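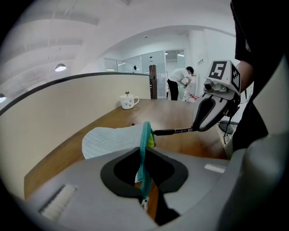 Zip pull hanging through the black rubber notch, second gripper coming in from the right.

Filed under: Workshop & Maintenance > Hand-held tools

Re: [helludlow-grippers] Zip slipping out of the notch, and markers dropping out

Hello all,

Great question, and I'm so pleased somebody else is trying zips! They're my favourite thing to put through these grippers, because a zip shows up every bit of sloppiness in the setup that a mug or a box will let you get away with. I've put my answers between your paragraphs.

> We've got the same pair of Kondine hand-held grippers that you use at
> Helludlow, and we've started on soft pouches. The zip pull keeps sliding
> out of the rubber on the left-hand unit. Squeezing harder makes it worse.
> Is it time for new rubber, or is something out of line?

Could be either, so check the line-up first as it costs you nothing. Take the unit off its cable, close it slowly on a strip of plain paper and try to pull the paper out towards you. It should drag evenly all the way across. If one side lets go early, the pad carrier has shifted. Ours does this whenever the unit has been put down on its nose (we've all done it). Slacken both carrier screws by half a turn, close the gripper on the paper, hold it shut, and nip the screws up again while it's still closed. Don't do them up with the gripper open or you'll be back where you started.

Squeezing harder making it worse is a good clue, by the way. Worn rubber usually gets a bit better with more squeeze. A pad that's leaning pushes the pull out sideways like a pip.

If the paper test is fine, look at the rubber itself. It goes shiny before it goes thin. A wipe with a barely damp lint-free cloth brings a lot of it back. Please keep solvent off it! We tried some once and the edge went gummy within the week.

> How often are you changing pads? The Kondine sheet doesn't say anything
> about fabric.

We change at 2,000 closes on fabric. I keep a running count in the log because I wanted to know whether that was too cautious, and the last set started dropping zip pulls at 1,971, so I'm very happy with where we've drawn the line. Hard plastic is much kinder and you could go longer. Change both sides together, even when one looks fine.

> Second thing. Tracking on the right-hand unit drops out whenever I bring
> it in low across the desk. It comes straight back when I lift it. I've
> cleaned the camera and re-run the whole calibration, no change.

Ah, I know this one! Before you calibrate again, have a look at the marker cube on top. Ours had crept round on its mount by an amount you'd never notice by eye. Held high it tracked beautifully, then low down the face that should have been seen was at too steep an angle. Push the cube gently with a fingertip. If it gives at all, take it off, clean the old adhesive away and seat it again square to the body. Then calibrate. Doing it in the other order means doing it twice, as I can tell you from a long afternoon in November.

Check the printed faces as well. Any shine from a fingerprint or a lifted corner under a pendant lamp will lose you the marker in one position and nowhere else. Matt labels only. We get ours from Aseo, who'll cut them to size.

Cables: leave more slack underneath than feels tidy. If they pull at the wrist when you reach across, you'll twist the unit without noticing, and then you'll blame the tracking. One loose tie near the forearm is plenty.

> Anything else you do as routine? We're at the point of writing our own
> checklist and would happily copy yours.

Copy away. Start of each session:

- soft brush over the slats in the side vent (quilted fabric sheds more than you'd think)
- paper test on both units
- fingertip on the marker cube
- camera window, dry cloth
- open and close fully, listening for a click
- write the pad count in the log

It takes less time than boiling the kettle. We did 294 pouch recordings on the current settings without having to touch a carrier screw, and I was grinning like an idiot by the end of it.

One more for zips: come at the pull with the notch square to the run of the teeth, and let the other unit steady the pouch close to the zip. If you hold it out at the far corner the whole thing just folds up and follows you.

Do post your numbers once you've done the cube, I'd love to see them. I'm also curious whether anyone has tried the softer Mendes rubber. I have a sheet of it in the drawer and haven't cut it yet.

All the best from the Helludlow bench

Recent posts in this list
- Cutting replacement pads from sheet: template wanted
- Log sheet for pad counts, revised December
- Aseo matt labels, which size for the cube?
- Click on closing, left unit only
- Carrier screws: threadlock or not?

Contact the list owner | © Helludlow Grippers List | Back to top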